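2018-09-18, folding notes, bed surface

Continuing the T-shirt fold sequence for the Ikness care sheet. Surface is the large bed against the white wall, beige sheet on, no board underneath. Garment is one blue short-sleeved tee, crew neck. Rommel Layug wants the sheet to cover people who fold on the bed, so the table method from January is out.

Start position: shirt spread, front up, collar away from the folder. Smooth from the collar to the hem before the first fold.

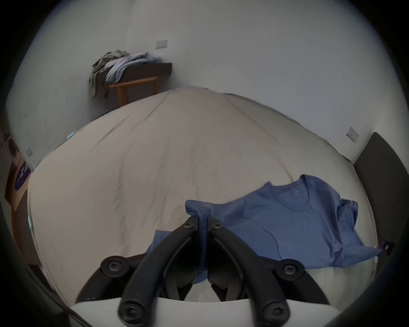
Does the front have to face up at the start?
Either side works, but front down puts the neckline on show when the packet is finished, and the sheet should pick one. Rhea Belmonte prefers front down. Left open.

Sequence as drafted:
1. Fold one side in to the middle of the collar.
2. Turn the sleeve back on itself, edge parallel to the side fold.
3. Repeat on the other side.
4. Hem up to the collar, then in half again.

Step 2 is where the wording is weak. "Back on itself" was read two ways by Amado and Mark Anthony.

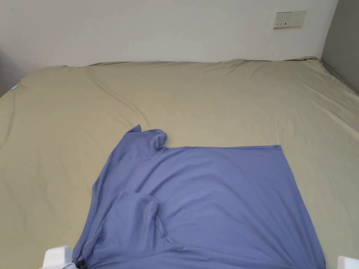 Suggest "lay the sleeve flat along the fold you just made". Also add a line on the shoulder seam: if it stands up in a hump, open that side and redo it, do not press it down.

Target packet width for the Dizon drawer is 165 mm, 6 shirts to a row. A soft mattress lets the long fold drift, so check the width before step 4.

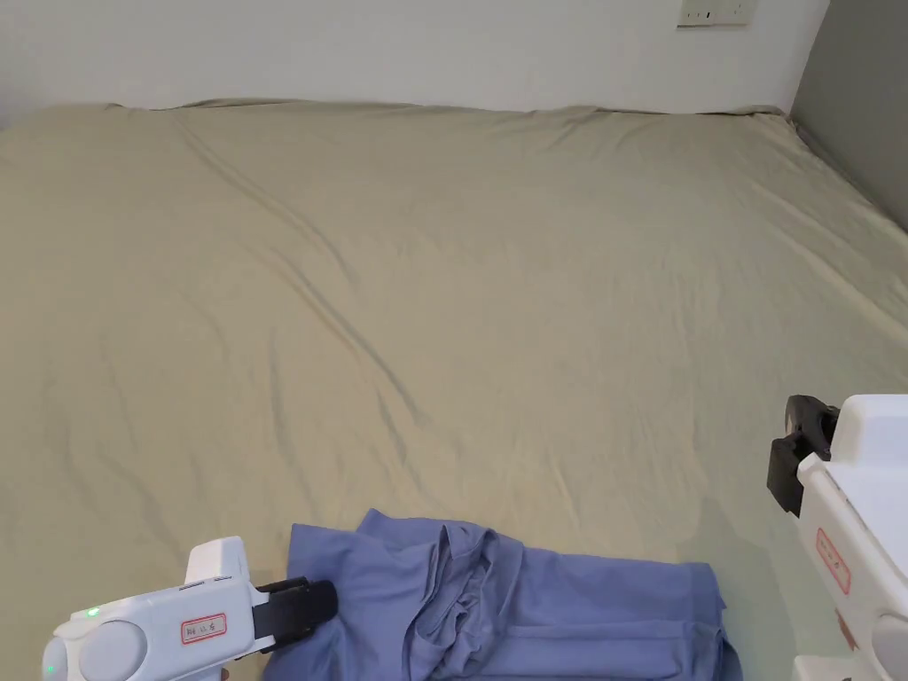 Tolerance on width is 11 mm. Anything over that goes back to step 1. Přemysl Pešek to confirm the drawer figure with Banenberg before the draft goes out.

Open: heavier fabrics, long sleeves.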